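Birberg cell, maintenance meeting, 22nd January
Present: Adesuwa Oyewole (chair), Byung-chul Ryu, Chiamaka Balogun, Nnamdi Iyamu (minutes)

1. Gripper fingers
Byung-chul reported that the finger pads were changed after 141 hours of running. The old pads had become hard at the tips. The new ones are from Wulldale, same type as before. He asked that the screws are checked again after 65 hours - this was forgotten in August.
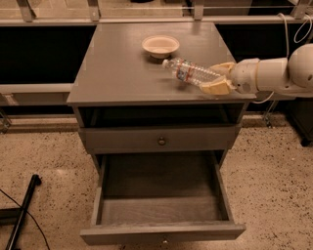
Gripper with the bottle at the nightstand, bottom drawer open.

2. Wrist cable
The cable clip at the wrist is to be replaced. Chiamaka has 2 clips in stock and will order 4 more. The meeting agreed that the cable must be inspected with the arm stretched and also with the arm low, as the pull on it is different.

3. Reach into the drawer
The approach point for the bottom drawer was taught again after the pad change. Byung-chul keeps the old point saved until the next meeting. Speed inside the drawer stays at the reduced value.
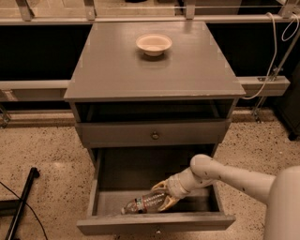
Bernadette Fitzsimmons had written before the meeting that she would prefer to calibrate the wrist first and teach the point after, otherwise the work must be done two times. Agreed. Byung-chul will change the order in the checklist.

4. Actions
Chiamaka: order clips.
Byung-chul: checklist, screws.
Nnamdi: send the pad hours to Bernadette.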